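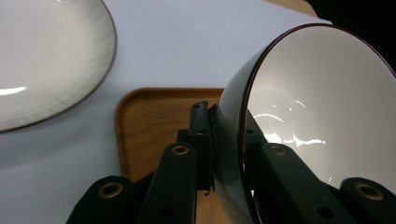 I have been going along to my nephew's robotics club for most of a term now, mainly because I drive him there, and I still can't decide whether they are learning about robots or learning how to lay a table.

The project is called Brerkik. Hugo Esteban, who runs the club, explained it to the parents back in February with a great many slides. The students do a household job by hand, over and over, using grippers they hold themselves. All of it gets recorded. The recordings go into a program, and at the end of the year a robot arm is meant to do the job without them. The job is crockery: a bowl, a plate and a wooden tray.

I asked how many recordings that took. The target is 600. When I last looked at the sheet on the wall they were on 516, which is a lot of evenings spent moving a bowl. To be fair to them, they do keep at it. I would have given up at around 3.

My trouble is with the word "learning", which gets thrown about very freely. Hugo says the arm will learn to handle tableware. I asked whether it would manage with a mug. Probably not, he said. A different table? Possibly. A tray the other way round? They'd need to check. So what it will learn, as far as I can tell, is this bowl on this table, and my sister's cat could pick up that much if there was food in it.

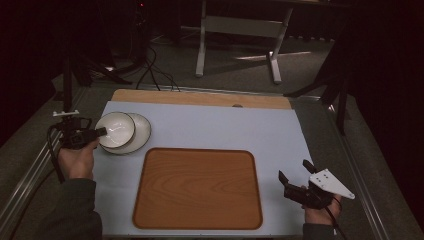 The other thing I keep coming back to is who decides when a go counts. Cayetano Carretero, one of the older students, goes through the recordings and throws out the bad ones. I asked him what made one bad. He said you drop something, or you dither. Then he admitted that two people going through the same batch had disagreed on plenty of them, and they'd settled it by letting him choose. I like Cayetano and he is careful, but the robot is going to end up with his opinions about dithering, and I don't think that was on the slides.

There is also the competition. Kovura, as it's called, gives marks for speed, and the club lost points last year for being slow. So now there's pressure to do everything briskly, and I wonder what that does to the recordings. People who hurry put things down badly. I do it myself every night at the sink. When I said this to Hugo he said it was a fair point and wrote it on his hand.

My nephew, for the record, thinks I'm being a misery. He says he'd never have picked up any programming from a book, and that sorting out why a recording has gone wrong is the best part of it. I believe him. He has also started loading the dishwasher at home, slowly, with his elbows stuck out – I have not yet asked about that.

The trial run with the arm is in 5 weeks. Parents are invited, and I've said I'll go. I'd like to bring a mug from home and see if Hugo lets me put it on the table.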